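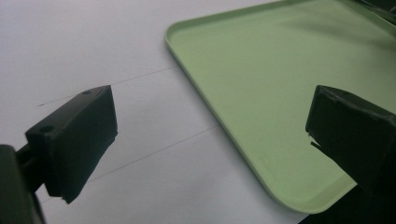 Household and Shop-Floor Chores by Machine

Chore automation is the business of getting a machine to do the small, dull jobs people do with their hands: clearing a tray, wiping a counter, folding a towel, putting the right part in the right bin. I've been keeping this entry going for long enough that my answer to the question everyone asks (can they do it yet?) has changed more than once. At the moment it's "some of it, slowly, if you set the table first."

I should say up front that I come at this from the shop side. I ran a packing bench for years before I wrote a word about robots, so I get more excited about trays than most people do!

What counts as a chore

There's no official list. Most of us who write about it use the word for any job a grown-up could learn in a few minutes and would rather not do all day. Loading a dishwasher is a chore. So is kitting, the shop-floor job where you pull the parts for one order and lay them out in a tray. Welding a car door isn't, and machines have been good at that for decades, mostly because the door turns up in the same place every single time.

A sock doesn't turn up in the same place every time, and neither does a strap or a bag of screws. That's really the whole trouble, and it's why a robot that can lift an engine block may still lose a fight with a pillowcase.

How machines learn the work

The older way is to write out every move. It works nicely on a fixed line and falls apart in a kitchen, where somebody has always left a mug on the wrong side of the sink.

The newer way is to have people do the job while cameras and sensors take it all down, then train a program on a big pile of those recordings. Sometimes a person steers the robot from a distance. Sometimes there's no robot there at all, and the person works with a pair of hand-held grippers, one in each hand, so the moves get made with the same kind of stiff two-fingered jaws a robot would have. I tried a pair once at a bench in Kidcombe and was humbled very quickly. Picking something up off a flat table with two blocky fingers is a different skill from picking it up with your own (you lose your sense of touch, and you keep wanting to use a thumb you haven't got). 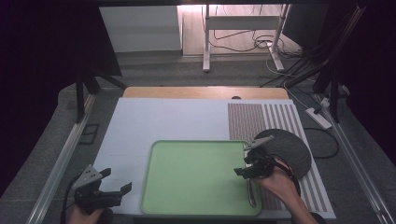 Emrys Meredith wrote in to say that I'm too generous about this. In his view a recording of a person doing a chore teaches a machine what the chore looks like when it goes well, and it's the fumbles that matter: the slip, the second grab, the thing that rolls under the edge of the tray. He'd throw out half the clean runs and keep every messy one.

I wouldn't go that far, but I did rewrite a paragraph after reading his note. Plenty of teams now record recoveries on purpose, starting with the part already dropped or the cloth already bunched up, and I think that's the right instinct.

What works now

Picking up stiff things from a known spot is in decent shape. So is moving a part from one tray to another when the tray is a plain color and the lighting is even. At Grivora, a small shop that packs hardware kits, Kristine Talavera had an arm on the kitting bench from November on, and it handled 11 of the 18 parts in their standard kit well enough that she left it alone with them. The other parts stayed with people. Those were the thin ones, the bendy ones and a rubber washer that stuck to everything.

Speed is the other half of the story. Her arm took 9 seconds on a part a trained packer moved in 2. That sounds awful until you remember the arm doesn't mind staying on through lunch, and then it sounds a little less awful. 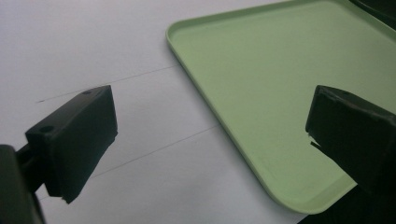 The trays deserve more credit than they get, too. A lot of what passes for a clever robot is a well-planned bench: a light surface, a shallow tray with a lip the fingers can clear, nothing shiny, and the same layout each morning. Jetano, which sets up benches like that for small shops, spends more time on where things sit than on the arm itself. I find that very sensible, and also a bit of a cheat if you plan to call the result a household robot. My kitchen has never had the same layout two mornings in a row.

What doesn't work yet

Cloth is still hard. Folding demos look wonderful, but ask how many tries went into the one you saw. Cables are worse, since they tangle and then pull on whatever they're plugged into. Anything wet, anything see-through and anything stacked loosely will cause grief sooner or later.

Knowing when a job is finished is also harder than it sounds. A person glances at a counter and knows it's clean. A machine has to be taught what clean means, and then taught again for the next counter, which has speckles in the stone.

Open questions

The one I get the most mail about is whether home machines will need hands like ours. Arvid Kvam thinks two fingers will cover most chores if the tools get redesigned to suit them. I lean his way for shops. For homes I keep changing my mind, and I'll update this section when I settle down.

See also: bin picking, kitting, laundry folding, remote operation, workbench layout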